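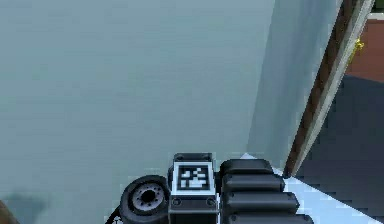 Did something land in the hills outside Pedimness in 1431? A new cable documentary would like you to think so, and it has set aside 4 hours of airtime to keep asking.

The series is called The Lights Over Pedimness, and it starts in July. It comes from Rerari, the production house that spent last season wondering whether the pyramids were a kind of battery. The new one is built on a single page from a monastery chronicle, in which a monk wrote that "a wheel of fire" crossed the valley at night, frightened the sheep and went down behind the ridge. The next entry is about the price of salt.

From these few lines the first episode gets a mothership, a landing site and a race of tall visitors with an interest in metalwork. The narrator never says any of this happened. He asks if it could have, which is a different thing and much harder to complain about.

The page itself was known to local historians long before television found it. It was translated by Haiyan Lü, who teaches medieval history and agreed to be interviewed on the understanding that the show would cover life in the monastery. She talked for most of an afternoon. Her part in the first episode lasts long enough for her to say "it's a very unusual passage," at which point the music gets louder.

"I went on to say it was unusual because the monk hardly ever mentioned sheep," Lü said. "I had quite a lot to say about the sheep."

Her own view is that he saw a bright meteor. The word that the series translates as "wheel" turns up in other chronicles of the period for comets, halos around the moon and, in one case, a large cheese. She sent the producers a note on this. They thanked her warmly and kept the wheel.
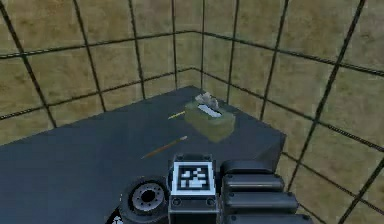
The second episode leaves the monk behind and climbs the ridge, where a stone known as the Trollov sits in a field with a shallow bowl worn into the top. Folk stories say a giant used it as a footstool. The series prefers a docking point, and backs this up with an animation in which a glowing disk settles onto the bowl with a very satisfying click. A geologist appears briefly to say that water does this to limestone. Then we are asked what else might do it, and there is a commercial.

Some of it is good fun. The valley looks wonderful at dusk, and the section on old travelers' tales is careful and well read. One of them, told by a peddler remembered only as Jiang, describes a lantern that followed him over the pass for three nights and went out whenever he turned to look at it. The show can't resist calling it a probe, but it does let the whole story be told first - more than the monk gets.

In Pedimness, opinion is divided along commercial lines. The hotel has already put a green-eyed visitor on its sign. The bakery is selling a flat round loaf at a price that would have alarmed the monastery. The parish has had 500 copies of the chronicle page printed, with Lü's translation on the back and a short explanation of meteors, and these are free from the rack by the church door. The hotel's key rings are going faster.

Rerari says a second season is planned, and that it will look at whether the salt prices were a code. Lü has been asked to take part. She hasn't answered yet, though she did mention that the salt entries run on for 60 pages and that she would be willing to read them all aloud.

The first episode airs at 9 p.m., with a repeat at midnight for anyone who was out watching the ridge.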